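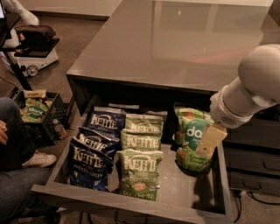 The snack drawer, Kettle Brand edition. Blue on the left, jalapeño in the middle.

Print this post | E-mail this to a friend

So I finally did the snack drawer. I've been threatening to since last July, when we moved into the apartment over the Lonier building and I put the chips in the big top drawer of the gray-brown cabinet "just for now." You know how that goes. Just for now turned into nine months of rubber bands, soy sauce packets, a tape measure, the warranty card for a blender we gave away, and chips flattened under all of it.

The cabinet came with us from the old place. My friend Fanni Szénási sold it to me when she left town, and she wanted 100 dollars for it, and I remember thinking that was a lot for something with a shiny top that shows every fingerprint. I take it back, Fanni! The top still shows every fingerprint (I wipe it down, I walk past, there's a fingerprint) but that top drawer is so wide and so deep that I can stand full chip bags up in it and still push it shut. I've never had a kitchen drawer that could do that. In the old place the chips lived on top of the fridge, and I'm not tall, so I used to get them down with a wooden spoon.

Anyway, the drawer. I took everything out on Sunday morning and made piles on the floor. Trash, Tools, Why Do We Have This. The third pile was the biggest. Then I vacuumed out the crumbs with the skinny attachment and wiped the bottom with dish soap and a rag, and it came up a nice pale gray. I had honestly forgotten what color it was in there.

The soy sauce packets went in a jar in the fridge door. The tape measure went in the hall closet, where I'll never find it. I kept one rubber band out of guilt.

Next came the part I was looking forward to, putting the snacks back in. I tried them lying flat first, all stacked up like sweaters, and I hated it. You only see the top bag, and the ones underneath get squashed, and then somebody digs for the flavor they want and the whole pile goes sideways. So I stood them up one in front of another, like files. Blue bags got a column, green bags got a column, and then I left a strip of bare drawer before the last bag on the right. I like that gap. It gives me somewhere to put my hand when I'm pulling a bag out, and it keeps the chips from creeping over into the other stuff.

The front blue one won't stand up straight. It leans over on the side of the drawer like it's waiting for a bus. I straightened it four times and then I let it win.

If you're wondering about the amount of jalapeño, that's Kazuhiro's department. Kazuhiro Koyama is my roommate and he would put jalapeño chips in a sandwich, on soup, on eggs, next to more jalapeño chips. I can eat maybe six before my nose starts running. We used to buy one bag at a time and then argue over who finished it, and I got tired of the arguing, so now I buy several when they're on sale at Liang and we each know which column is ours. Blue is me, green is him. The bright green bag off on the right is neutral territory and anybody can have it. My cousin Onyekachi came over Monday night and opened the drawer and said "oh, this is a store now," which I'm choosing to take as a compliment.

A few things I learned, in case you have a drawer of your own you've been avoiding:

Measure the height before you decide on standing bags up. I didn't, and I got lucky. My sister tried it after I sent her a picture and her drawer caught the top of every bag and jammed. She had to get it open with a ruler.

Put the heaviest or roundest bag off by itself. If it's in a row it shoves everything else around every time you shut the drawer.

Oldest in front. I know, I know, every grocery store on earth does this, but I had never once done it at home. When I get back from shopping I slide the new ones in behind. It takes ten seconds and I've found zero stale chips so far, though to be fair it's been less than a week.

Open bags don't go back in. This one is a house rule and it was my idea and I'm the one who has already broken it. Open bags go in the bread box with a clip on. Chips from an open bag get into the corners of the drawer and then you're back to the skinny attachment.

I did look at those drawer dividers, the springy kind you squeeze and let go. Plustberg makes a set that everyone seems to have in their kitchen videos. I had them in my cart for two days. Then I thought about it, and the bags are holding each other up pretty well on their own, and I'd rather spend the money on snacks. If the columns start sliding I might change my mind. Garba Oyelaran, who some of you know from the comments, swears by a tension rod cut down to size, and he may get a chance to say I told you so.

Next up is the drawer underneath, which has the place mats in it and also, for some reason, a bike pump. I'm giving myself until the end of the month. Ladi Effiong has asked me to do the spices before that, and Ladi, I love you, but I've seen what's at the back of that shelf and I'm not ready. There are two jars of cumin from before I knew Kazuhiro.

If you've got a good way to store the clips, please tell me. I have five of them and they're loose in the bread box with the bread, and this morning I almost toasted one.

Posted Thu 6 April

Print this post | E-mail this to a friend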